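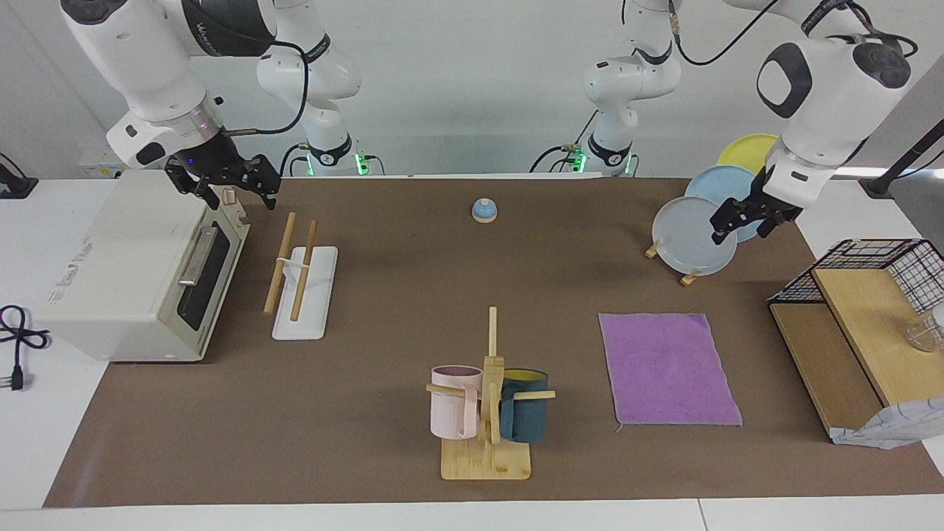
Kitchen Corner FAQ – Wendport Shared House

Where does the toaster oven live?
At the end of the brown mat, where it has lived since January despite several campaigns to relocate it. Please wipe up your crumbs. They are yours, even the old ones.

What is the service bell for?
Ring it when food is ready. Ringing it to summon food has been tried, and the food did not come.

Do the chopsticks go in the drawer?
No. They go on the white rest. The drawer has over 113 takeout sets in it already and is closed to new members.

Can I leave my plates to dry overnight?
Yes, standing up, until 7 in the morning. After that they count as storage and you will get a note from the Lunde floor, who write long notes.

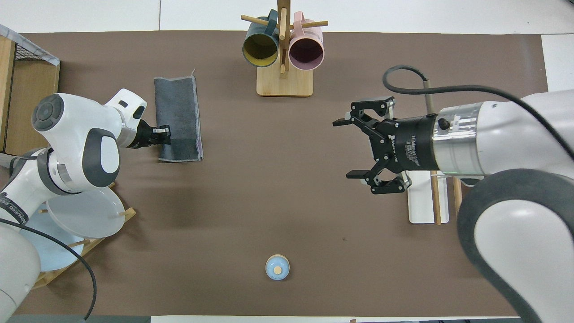
How do I hang a mug on the tree?
Mugs go back on the tree once they're dry, by the handle, one to a dowel. If you can't find a free spot, you own too many mugs. The teal one with the yellow inside and the pale pink one are house mugs, so anybody may use them and everybody must wash them. Personal mugs belong in the cabinet, label or no label.

Which towel is for dishes?
The dark gray one. Hands have their own towel by the sink – it is the one that looks worse.

May I put hot pans on the mat?
Please don't. The last mat came from Brulteo and left with a ring on it.

Who do I tell about a broken plate?
Leave a message at extension 517. We only want to know so we can buy another.

Last updated 17/07/2020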